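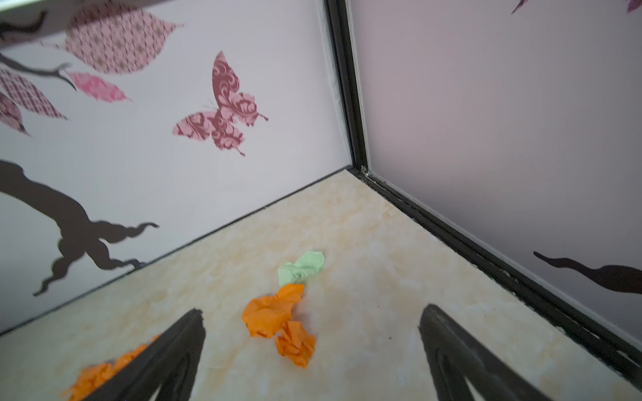
Start with the paper, before anyone picks up a broom. When we ran the first tidy-up session at Varndale I spent most of my time on which broom to buy, and I should have spent it on what we were sweeping. Crumpled paper doesn't behave like crumbs or grit. Flick it and it rolls, and the looser bits catch on the bristles. With a light green ball at the back and the orange ones strung out towards you, start at the back and bring the green one forward to meet the others. Don't chase the near ones first. (Pause. Ask who sweeps from the front at home.)

Slide 2 – the tools

Keep it short here, the Clustusmont group has seen most of this. Short brush, scoop, bin with a liner. The whole kit fits in a cupboard. Things to say:

- Stiff bristles for paper, soft ones for dust
- Fold the liner well over the rim before you start, or it drops in with the first load
- Put the bin close by but out of the way of the sweeping

Someone always asks about bin size. For a craft table, small is fine. Empty it more often.
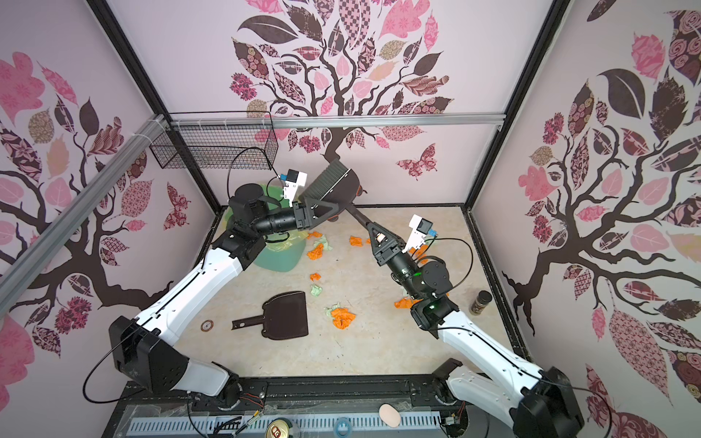 Hand broom up, lined green bin in the back corner.

Mention the Pirnen handout now, page 2. We printed 300 and there should be a pile by the door. Branwen Sayce drew up the checklist on the back and is happy for people to copy it and change it for their own rooms.

Slide 3 – the scoop

This is the part people rush. Tilt the front edge down flat to the floor, sweep in short strokes, and stop while the load still sits in the bowl. Tissue takes up far more room than it weighs, so a scoop looks full early. Treat it as full. Carry it level, low, and straight to the bin. 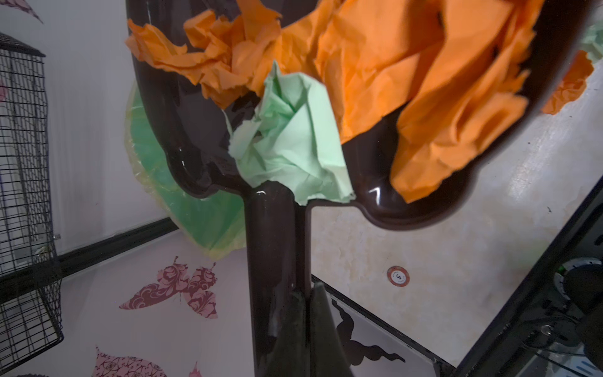
A full scoop: orange tissue over the rim, pale green near the handle.

Point out the sheet hanging past the lip on the right. Tuck that sort of thing in with a finger before walking anywhere.

If time is short, skip the Cheon story and go to questions. If there's time, do the demo with the bag of scrap paper under the lectern – two helpers from the front row, one sweeping, one holding the scoop. Leave nearly 500 millimetres between the paper and the wall so they have room to get behind it.

Lights back up. Handouts by the door.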